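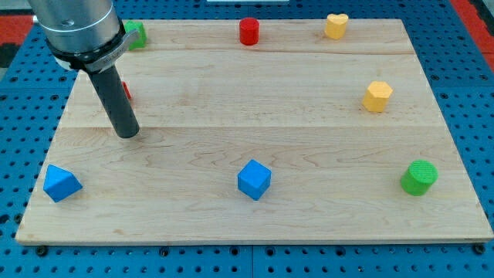

Celham, September 22, 2021

Arm is back on the bench in the shared workshop. Long thread on the pushing rig, mostly so I have the settings written down somewhere.

The tool is a plain rod with a rounded tip, dark grey, held in a collar under the last joint. No gripper. Everything gets moved by pushing it across the board.

Board is glued planks, sitting on the perforated table. The maple-coloured one replaces the sheet I used in August, which bowed and put the far edge out of plane with the near one. Height offsets from August are all void.

Blocks are the painted wooden set: cubes, cylinders, a triangular prism, a hexagonal one, a heart. Red, yellow, green, blue. The heart is the awkward one. Push it near the notch and it behaves, push it on a lobe and it spins off the line.

Controller is Cleketti, still on the old branch. Loop runs at 300 Hz. I tried higher and got dropped packets on the long cable, so 300 it stays until I reroute it behind the bench.

Tip clearance for travel moves is set well above the tallest block. For pushing it comes down to 2 mm off the wood. Any lower and it finds the seams between the planks.

Log so far: 3787 pushes attempted, 1045 thrown out. Most of the rejects are from one bad evening with the collar clamp not done up properly. The rod was creeping round a little on every contact and the calibration went with it.

Clamp is now tightened with the proper driver and marked with paint pen. Check the mark before each run.

Someone asked about the Owino tip. I have one. It's softer and quieter but it drags on bare wood – fine on a coated surface, no use to me here.

Skastdale build notes use a tilted rod as well, at a steeper angle than mine. I haven't compared the two. Theirs has a longer reach and a smaller board.

Still to do: cable, a fixed start pose for the heart, and a rerun of the corner pushes with the new offsets. Log format is unchanged, so the old plotting script should work.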